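Week 6 -- Stormwater and Paved Surfaces (handout, read before section)

Runoff basics. Rain hits a surface, three places it can go: soaks in, sits there, runs off. Grass and soil take a lot of it. Asphalt takes almost none, so nearly everything runs. Runoff coefficient = share of rain that leaves as flow. Lawns low, roofs and roads high. Know this for the midterm.

Slope matters too. Flat paving ponds, steep paving sends water fast to one spot. Crowned paths shed to both sides, cross-sloped paths to one. Long straight paths are the ones people forget -- narrow on the plan, but add up the area and its a lot of hard surface.

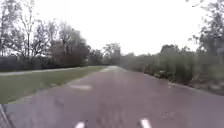

Koltanberg case (Pavliuk reading, pp. 19-33). Town paved its footpaths over one August, no new drains. Total 259 meters on the east side alone, all draining to one inlet at Pleltwood. Inlet backed up in the first big storm. Fix was cheap: shallow grass strip along the low side, gravel under it. Look at how Pavliuk sizes the strip, you will do the same in the problem set.

Rational method: Q = CiA. C is the coefficient, i is rainfall intensity, A is area. Watch your units!! Most lost points last year were units.

Mixed surfaces -- take a weighted average of C by area. Dont just average the numbers.

Problem set: 6 questions, Hollenstein data for 1-4, Vodora for the rest. Late work goes to Demyd Vasylenko, not me.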